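Rolbridge Film Society
Minutes of the committee meeting held 5 Nov 2022

Present: Tahsin Pramanik (chair), Jasia (programme), Đỗ (projection and sound), Leswood (membership, also taking the minutes).
Apologies: none received.

1. Minutes of the last meeting
The minutes were read and accepted with one correction. In item 4 the word "silent" should be "sound", as the film in question has a full soundtrack.

2. Autumn season so far
Jasia reported that the season of early comedies is well liked. The best evening had 80 people in the hall, which is all our chairs. The melodrama double bill had 48. Jasia thinks that the second film began too late for members who take the bus home. It was agreed that double bills will start half an hour earlier in the new year.
Some members complained that the subtitles are hard to read from the back rows. Đỗ can raise the picture a little on the screen, but then the top of it falls on the curtain rail. He will try again with the rail moved back.

3. Programme for the new year
Jasia gave out a draft list. There was a long discussion about the musical proposed for the opening night. Tahsin finds it charming but thin. Leswood would prefer a crime film, to give the programme more colour after so many comedies. After the discussion the musical stays – but on the second evening, and the opening film will be decided by e-mail.
The distributor has offered two prints of the western. One is the shorter version, with the courtroom part missing. We will ask for the complete one and accept the higher price.

4. Money
The account stands at $2,000 after payment of the hall rent. The licence fees for the new year are not yet paid. Tahsin proposed to keep the ticket price as it is until June. Seconded by Jasia, carried.

5. Projection and sound
The left speaker makes a humming noise during quiet dialogue. Đỗ has changed the cable and the noise is still there. He will borrow another speaker for the next screening, and if the hum is gone we will ask for a repair quote.
The spare lamp has been ordered.

6. Programme notes
Members like the printed notes, but the last ones gave away the ending of the film. Jasia apologised and will in future keep the plot to the first half hour. Leswood will check the spelling of the actors' names before printing.

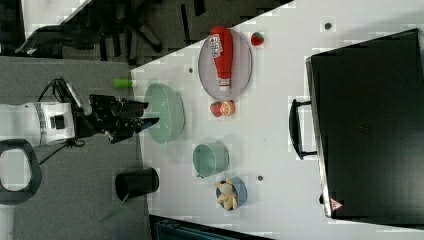
Ketchup bottle, plate, strawberry and green bowl on the white table.

7. Other business
Two members asked if we can show short films before the main feature. The committee is in favour, if the shorts are not longer than ten minutes. Jasia will look for suitable titles.
The key to the projection cupboard is now with Đỗ.

Actions
Jasia – e-mail about the opening film, write to the distributor, look for shorts.
Đỗ – curtain rail, borrowed speaker.
Leswood – check the programme notes, send the draft list to members.
Tahsin – pay the licence fees.

The next meeting will be held after the last screening of the season. Leswood will send the time.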